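Questions we keep getting about the open day. Answers are quick, sorry — setup week.

**When is it?**
April 17, 2025. Doors at 3, last demo starts when the line runs out.

**Where?**
Temex building, Huang entrance, the one by the loading dock. Not the front. Front is locked.

**Do I need a ticket?**
No. Room holds 100, so if it's full you wait in the hall a bit.

**What will I see?**
Two-arm demo station, mostly. Both arms work the same table, mounted along the front edge. Task this time is socks. Purple one, olive one, stripes at the cuffs. The green tray at the back of the table has ten slots. Each run is short, about 20 people can stand close enough to see properly.
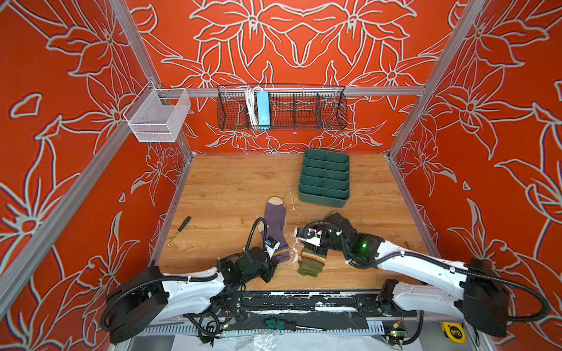
Po-yen Tsang wrote in after the February visit to say socks were a lot harder to follow than the blocks, and could somebody please talk people thru what the grippers are trying to do. Fair point. There'll be a person talking at every run now.

**Can I drive the arms?**
Not during the demo. Sign-up sheet at the Stellis desk for a turn afterwards, 17 slots, first come. Under 12s with an adult.

**Can I touch the table?**
Please don't. Stay behind the tape, also when the arms are stopped.

**Is it loud?**
Not very. Talking is louder.

**Photos?**
Fine. No flash. Ask before you film other visitors.

**Can I bring my own socks?**
Asked more than you'd think. Yes, clean ones, no promisses we get to them.

**Parking?**
Unell lot, free after 3. Bikes by the dock.

**School groups?**
Write to Pei-shan Tsang first — she has the list and it's filling up.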